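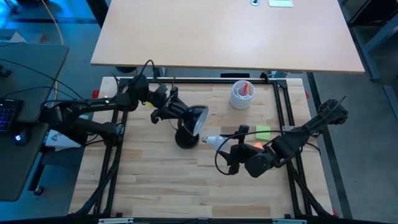 One reader wrote in that the Plenunura fingers let a light bulb roll as soon as the wrist turned, and asked whether a softer pad or a lower closing force would cure it. Try the pad first. Force is the second thing to change.

Notes for two-arm bench work with lamps and bulbs

Hold the lamp high, near the shade, with one arm. Bring the bulb in with the other, screw base toward the socket. Keep the lamp unplugged for every trial.

Grip the bulb on the glass, close to the base. Silicone pads from Tiêu held at up to 16 percent of closing force. Bare fingers needed more and left marks on the metal.

Wipe pads with a damp cloth every 89 cycles. Dust from a wood top gets into the grooves and the grip goes off well before the pads look worn.

Leave slack in the cable at the last joint. Turn the wrist through its full range by hand, power off, and watch where the loop goes.

Bolt both arms to one frame. Clamping each to the bench separately cost us an afternoon of recalibration.

Comparing controllers: change one part at a time. With the same fingers and the same bulb, the Gokmont unit finished 177 of 292 insertions. The Flinham unit has only been run with the old pads, so its count is left out until the January set is done.

Spare pads: store flat, away from the heater.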